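Week 3: Where do the examples come from?

Read the Zeta handout before the tutorial, and read it with a pencil. It reports 1,551 demonstrations of a two-armed robot putting bread in a basket. Sounds like plenty. How many were thrown out first, and who decided?

The Jikier set started at 2,000 and kept 372. Any odd behaviour by the operator got cut, so the learner never saw a recovery from a bad grasp. I wouldn't trust a success rate built on that.

Watch the setting too. A bare white table is kind to a camera.

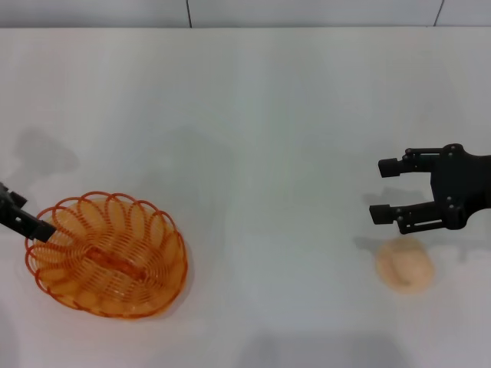
Sleiman's group at Fastville moved the roll between takes but left the colour of the basket alone, then claimed the policy would generalise. To what? A policy can lean on orange and look clever.

For the tutorial: bring one rule for discarding a demonstration, and be ready to defend it. "It looked wrong" won't get marks.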